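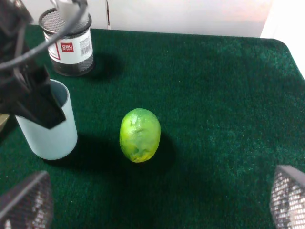

La mesa con la alfombrilla verde, el vaso azul claro, el portalápices y un limón verde.

De: lista de la sala Dado
Asunto: Re: Alfombrilla para la mesa de la sala
Fecha: 27/01/2018

Hola a todos:

Respondo debajo de cada parte del mensaje anterior para que quede ordenado. Adjunto va la foto de la mesa.

> He visto que la mesa de la sala tiene ahora una cubierta verde de
> pelo corto. ¿Se va a quedar? Lo pregunto porque yo uso esa mesa
> para recortar y encuadernar, y sobre una superficie blanda el
> cúter no corre bien.

Sí, se queda. La compramos en Guerreiro, que vende restos de moqueta por metros, y nos costó 30 euros con el corte de las esquinas incluido. Las pedimos redondeadas. La de antes las tenía en pico y se levantaba cada vez que alguien apoyaba el brazo.

Para recortar, la plancha de corte sigue en el armario, en el segundo estante. Se pone encima de la alfombrilla y se trabaja igual. Os pido que no cortéis directamente sobre la moqueta. Si la plancha se os queda pequeña, en la sala del fondo hay una mesa sin cubrir que se puede usar por las mañanas.

> También querría saber qué pasa con los bolígrafos y los lápices.
> Antes estaban en una caja de cartón y la mitad no escribía.

La caja se tiró. En su lugar está el portalápices negro de malla metálica, de la marca deli. Todavía lleva puesta la etiqueta con el código de barras; quien tenga un rato que se la quite, con agua templada suele bastar. Metal y agua no se llevan bien mucho tiempo, así que secadlo después.

Probé uno por uno los bolígrafos de la caja. Había 102 y escribían menos de la mitad. Los que van se han repartido entre las mesas y el cajón de la entrada. En el portalápices de esta mesa propongo que no haya más de 9, contando lápices, para que se pueda coger uno sin sacar los demás.

> El vaso azul, ¿es para beber o para los pinceles? El otro día
> estuve a punto de equivocarme.

El vaso azul claro es para el agua de los pinceles. Para beber están los de la cocina, que son de cristal. Ya sé que no hay nada escrito en él y que se presta a confusión. Si a nadie le parece mal, le pego una tira de cinta en la base con la palabra PINCELES. El agua se vacía al terminar, en el fregadero y no en el lavabo, que ya se atascó en abril.

Sobre la moqueta un vaso ancho se sostiene bastante bien, pero no conviene llenarlo. Con dos dedos de agua hay suficiente para una sesión de acuarela. Si se vuelca, hay que secar enseguida con papel, apretando y sin frotar.

> Y por último, la comida. Creo que habíamos quedado en que no se
> comía en esa mesa.

Habíamos quedado en eso y sigue igual. La fruta que se usa de modelo para dibujar no cuenta como comida, aunque pido que no se quede de un día para otro. El limón verde de la foto es del ejercicio de sombras: una sola pieza, puesta de pie, con luz desde arriba. El verde de la piel sobre el verde de la alfombrilla da más trabajo del que parece. Los que vayáis a hacerlo en casa podéis usar cualquier cítrico y un paño de color parecido.

Otras cosas de la mesa que no estaban en el mensaje:

La alfombrilla se aspira una vez por semana, con el cepillo estrecho. Las virutas de goma de borrar se meten entre el pelo y con la mano no salen.

Nada de pegamento en barra sin un papel debajo.

La lámpara que había pedido Trukia para su grupo llega dentro de 7 días. Irá en esta misma mesa y se quedará fija. Hasta entonces, los que necesiten luz por la tarde pueden coger el flexo de la entrada y devolverlo al acabar.

El sobrante de moqueta, una tira de aproximadamente medio metro, está enrollado detrás de la puerta. En Nurnwood lo querían para forrar un cajón. Si no pasan a buscarlo antes de fin de mes, queda para el primero que lo pida en la lista.

Lo de la plancha de corte grande lo dejo para otro mensaje, que todavía estoy esperando el precio.

Un saludo,
el encargado de material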